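Nomar 300 handheld garment steamer review: four months of crumpled linen

Posted Sep 3, 2021

I gave up on my iron in May. It leaked, it spat brown bits on a white shirt ten minutes before I had to leave the house, and the ironing board has made a noise like a dying goose ever since we moved in. So I bought the Nomar 300, a handheld steamer that's meant to do clothes, curtains and anything else that hangs or lies flat, and I've used it most days since.

Quick version for people who are reading this in a shop: it's very good on linen and viscose, decent on curtains, poor on thick cotton shirts, and the water tank is too small. I'd still buy it again.

What's in the box

You get the steamer, a clip-on brush, a heat mitt, a plastic measuring cup and a little cloth bag that it almost fits into. The 300 in the name is the tank size in millilitres, which sounds like plenty when you're standing there with the cup. It isn't! I get two dresses and a pair of trousers out of a fill, or one long curtain if I'm being careful.

The lead is a decent length, three metres near enough, so I can stand at the wardrobe and still be plugged in by the bed. My old iron had me crouched next to the skirting board, so this felt like luxury.

How it does on clothes

Linen first, as that's most of what I wear from spring onwards. Hang it up, pull the hem tight with your free hand (wear the mitt, I learned that one quickly) and run the head down slowly. The creases drop out in one or two passes. You won't get a pressed finish, more of a "hung up nicely on holiday" finish, and that suits me fine.

Viscose is even easier. I have a long green thing with pleats that I'd stopped wearing altogether because ironing it made me want to cry, and it now takes five minutes.

Cotton shirts are where it falls down. My neighbour Benedikt Frei wears a proper shirt every day and borrowed it for a week to see if he could get rid of his own iron. It came back with a note saying "collars: no". He's right. The collar and cuffs need pressure, and steaming them against a door just makes them damp and floppy. He also said the trigger gave him a sore thumb, though there is a lock for it — push it in and slide it up — which I only found by reading the booklet properly.

How it does on the rest of the house

I used it on every curtain in the flat before we had people over for the last night of Ramadan, and it was brilliant for that, apart from the refilling. I did the living room pair while they were up on the rail, standing on a kitchen chair. By the end my arm was aching, because with a full tank it's a heavy thing to hold over your head.

Cushion covers come up well if you leave the cushion inside. Tablecloths are hit and miss. Thin ones I do in place on the table, with a folded towel underneath so the steam doesn't get at the varnish, and the fold lines vanish. The thick one my mother-in-law sent from Prasham needed the board and a proper iron in the end, goose noises and all.

Fabric linings were a nice surprise. The ones sewn into baskets and boxes can't come out for a wash, and they go limp and wrinkly after a while. I take the brush off, hold the head a hand's width away and give short bursts, then leave the lid off until everything has dried out completely. Go gently near anything woven, though. I wouldn't want to soak it.

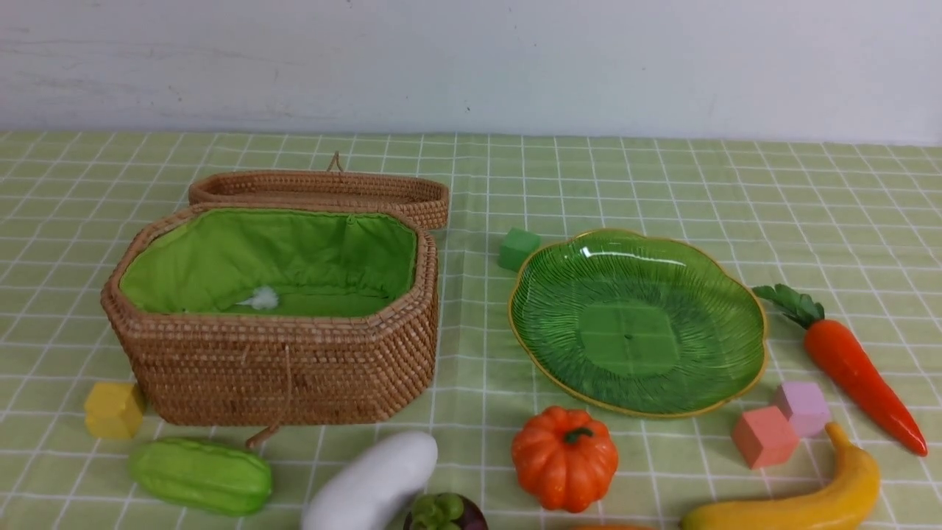
Things that annoy me

The tank, obviously. Also the light, which goes green a good few seconds before the steam is really ready, so if you trust it you get a dribble of hot water down your front. I count to ten after it turns green.

It's louder than I expected too. My sister has the Vola one, which is slimmer and much quieter, but it takes ages to heat and the steam is a bit feeble. We swapped for a weekend and both wanted our own back.

Limescale: we have hard water and I was lazy, and by July it was coughing. A vinegar and water rinse sorted it out. I now use filtered water and it's behaved itself since.

Would I recommend it?

If you wear soft, floaty things and hate ironing, yes, go for it. If you need crisp shirts five days a week, keep your iron. I've kept mine at the back of the cupboard for collars and that one tablecloth, and Benedikt has gone out and bought himself a new board.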